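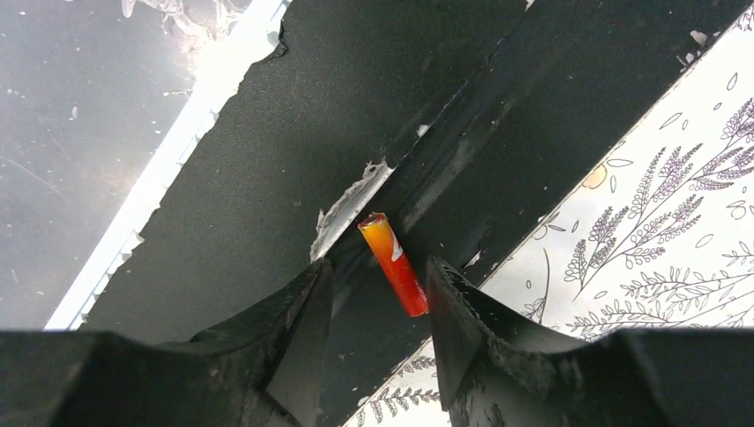

Bits and bobs: your questions about my botanical sheets

Do you sell single sheets?
Yes! Any design, even just the one. I'm Chaltu, I pack everything myself at the kitchen table, so do say if you're in a hurry.

What paper is it?
A heavy white stock from Wurkstead. Lovely for drawers, a bit stiff for wrapping anything round (I've tried — candles are a nightmare).

How many designs are there?
Just 5 for now, all drawn by my friend Asnakech Nigatu. More ferns in September, I hope.

Can I collect?
Thursday mornings, from the Lunow shop. Ring the side bell, the front one's useless.

Mine arrived creased, what now?
Oh no! Email me a photo and I'll post another.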